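Mirow Workshop Tracker
Ticket 193: Right arm lags left on two-handed lifts
Status: open (was closed, reopened)
Component: two-arm bench build, shared workshop
Priority: medium

Original report

When both arms lift the same object, the right one starts late. With nothing in the grippers they look fine together. Give them something rigid to share and the load tips toward the right, then the left wrist starts complaining about torque. Happens on most lifts, worse after the build has been on for a while.

Controller is the Bistside board, stock firmware. Arms are on separate power feeds. Motion script is the one in the shared folder, no edits from me.

Comment 1

Closed this as "fixed by firmware update." Updated both arms, ran the empty motion test, both arms matched.

Comment 2

Reopening. The empty motion test matched before the update too, it says so in the report. An empty test can't tell us anything about a fault that only shows up under a shared load. I'd also like to know what the update was supposed to change, because the release notes mention a menu fix and a new language and that's all.

I'm not saying it didn't help. I'm saying we have no reason to think it did.

Comment 3

Somebody on the Dağdelen forum had the same symptom and cured it by swapping the right wrist cable. Can we just do that? We have a spare in the drawer.

Comment 4

We can, but read that thread to the end. The same person came back two pages later with the tilt back again, and by then they had also changed the power supply and the script. I would rather change one thing at a time and write it down.

Set up a loaded test this evening. Same script, speed turned down, groceries kept on the bench for the sorting job afterwards. 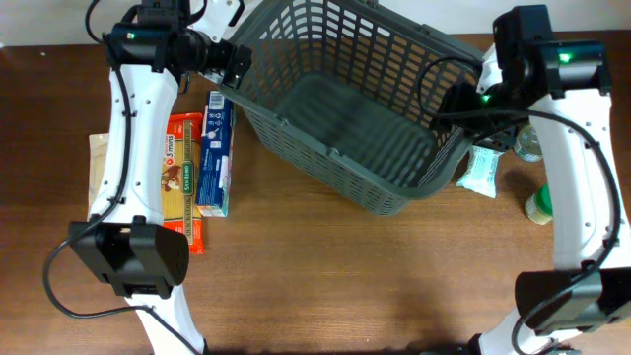
Command timing is where I'd look first. The script sends the left arm its target, waits for a reply, and only then sends the right arm its target. Someone wrote it that way for one arm and bolted the second on later. With the basket clamped at both rims and up off the table, any gap between the two commands has to come out as tilt. The wrist lights are green on both sides in that position, so please stop using green lights as proof that the arms agree. As far as I can find in the manual, green means the unit has power and no fault logged. It says nothing about timing.

Logged the gap between the two commands: 700 ms on the worst lift. I don't know how much of that is the script and how much is the board.

Comment 5

Could still be the cable though. A bad cable would give you slow replies.

Comment 6

It would, but the script waits on the LEFT arm's reply, and everyone wants to replace the RIGHT cable. If you want to test the cable idea, swap left and right and see if the delay follows. Takes nine screws and a bit of patience. Leave the script alone while you do it.

Comment 7

Swapped them. Delay did not follow. Right arm is still late, by what looks like the same amount. Cables are back where they were.

Comment 8

Thanks, that's useful. Changed the script so both targets are loaded first and one start signal goes to both arms. Ran the same lift again, basket empty as before. Much closer to level by eye, and no torque warning on the left wrist.

Before anyone closes this: that was 2 runs, on a cold build, at low speed. The original report says it gets worse after it's been on a while, and a script change doesn't explain that part at all. There may well be a second problem under the first one -- the Anduldale power feed on the right side is my guess, and it is only a guess.

Still to do:
- repeat with the build warmed up
- repeat at normal speed
- repeat with weight in the basket
- log supply voltage on the right side during all of these
- put the old script somewhere we can find it

Leaving this open. Don't close it on an empty motion test.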